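Home | Courses | Handouts | Reading list | Contact
Print this page | E-mail this page
Reading time: 6 minutes

Handout 4: Soft shadows, hard shadows, and why your drawings look flat

Hi all. A few of you asked me to write up what I rambled about at the board, so here goes. This handout covers light source size, the two parts of a shadow, and the darkest-spot rule. Bring a soft pencil and your kneaded eraser next time, and please, no ballpoints (you know who you are).

I want you to start looking at plain, pale surfaces and noticing how much is going on in them.
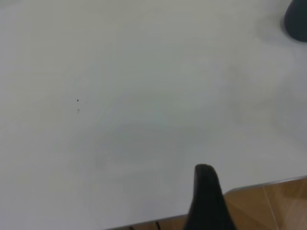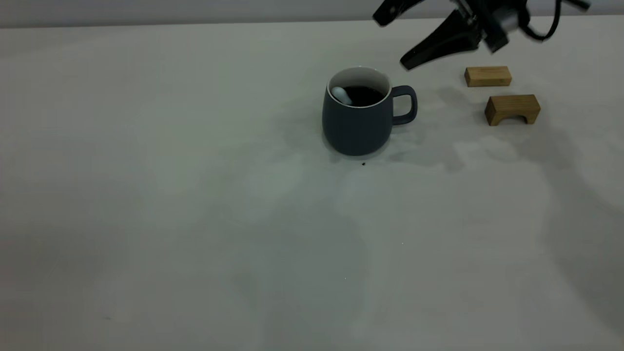 OK, so: light source size. This is the one idea I'd like you to leave the course with even if you forget everything else I say. When I say "size" I don't mean how bright the lamp is or how big the thing is in inches. I mean how big it looks from where your object is sitting. The sun is enormous, but it's so far away that from your back yard it's a little disk, and little disks make crisp shadows. A cloudy sky covers everything from one horizon to the other, and it makes shadows so mushy you can hardly find them.

Try it at home. Put an egg on a sheet of paper and shine a bare bulb at it from across the room. Then hang a bedsheet between the bulb and the egg, close to the egg, and look again. Same egg, same bulb, and the shadow edge goes all soft, because now the whole lit sheet is your light source. Move the sheet back toward the bulb and the edge tightens up again. I did this with my nephew and he wanted to keep going for an hour, so budget your eggs accordingly.

The two parts of a shadow

There are two words here and I'll use them all term, so you may as well get comfortable. The umbra is the part of the shadow where the object blocks the whole light. The penumbra is the part where it blocks only some of the light. Say you're an ant walking across the paper. In the umbra you look up and can't see the lamp at all. In the penumbra you see a slice of lamp peeking around the edge of the egg, and as you walk outward the slice gets bigger until you're in full light. That's all a soft edge is! It's the ant seeing more and more lamp.

Two things follow from the ant, and they're the two things I circle most in your sketchbooks.

First, the edge of a shadow is sharper close to the object and fuzzier farther off. Look at a fence post late in the afternoon. Down at the foot of the post the edge is clean enough to cut paper with, and out where the top of the post lands it's a smear. Most beginners draw the same edge all the way along, like a sticker.

Second, two lights make two shadows, and where they overlap it's darker. Most rooms have more than one light, plus a window or two, plus whatever is bouncing off the walls. So you get a pile of overlapping penumbras with wobbly borders, and it's a pain to draw. When you're practicing, turn off everything but one lamp. Save the messy version for later in the term, when Kamarul Nair comes in to do his session on interiors. He loves that stuff and I'll happily leave it to him.

The darkest-spot rule

Find the darkest spot before you draw anything. Put it in first, as dark as it needs to be, and judge everything else against it. With something resting on a table the darkest spot is very often the thin line right where the object touches the surface, since hardly any light can squeeze in there. We call that the contact shadow. Leave it out and your apple floats. I've seen a lot of floating apples.

Then squint. I know I say squint every single class, but it works. Squinting throws away the small stuff and leaves you three or four big shapes of gray.

A word about white

White things are mostly not white. If you've used the little swatch book that lives in the front cabinet (the Rätsep one, with the torn cover), hold the white chip up next to a white plate in a dim room and you'll be surprised how gray the plate is. It'll have some color in it too, from the walls, the floor, your sweater. Đạt Lương painted a whole series of bowls on a kitchen counter this way, and the only pure white in any of them is one dab of highlight. I'll pass around the Drimunus catalog that has them. Please wash your hands first, it's my own copy.

Paper matters too. I've asked for the Platitz pads for this group. They have enough tooth to take several layers of graphite but you can still lift it back out. If you already have a pad you like, keep using it.

Homework

Draw one egg, one lamp, three times, with the lamp near, then far, then behind a sheet. Give each drawing 20 minutes and then stop, even if it's ugly. Write under each one where the lamp was. Don't erase the ones that went wrong.

If you want to read ahead, the penumbra diagram is on the shelf in the studio library under 635, in the fat green binder. The door code is still 3886. The page on moonlight is good too, though I think the author overdoes the blue.

Last class in December is open studio, bring snacks. Next handout: reflected light, and why the underside of your egg isn't black.

Print this page | E-mail this page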